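5.2 Loading the refrigerator compartment

Model Zudby 308

1. Set the shelves at the required height before loading.
2. Place jars upright, with lids fully closed.
3. Put small bagged items in the transparent drawer. Tie open bags first.
4. Lay flat packets on the shelves, clear of the front edge.
5. Close the door and check that the seal meets the cabinet on all sides.

Note: Wait 2 hours after first switching on before loading food.

Caution: Do not place more than 200 N of load on any one shelf.

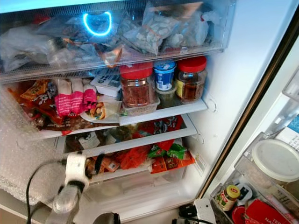
Can the drawer be taken out for cleaning?
Empty it, pull it forward to the stop, then lift the front and draw it clear. Wash by hand in lukewarm water and dry before refitting.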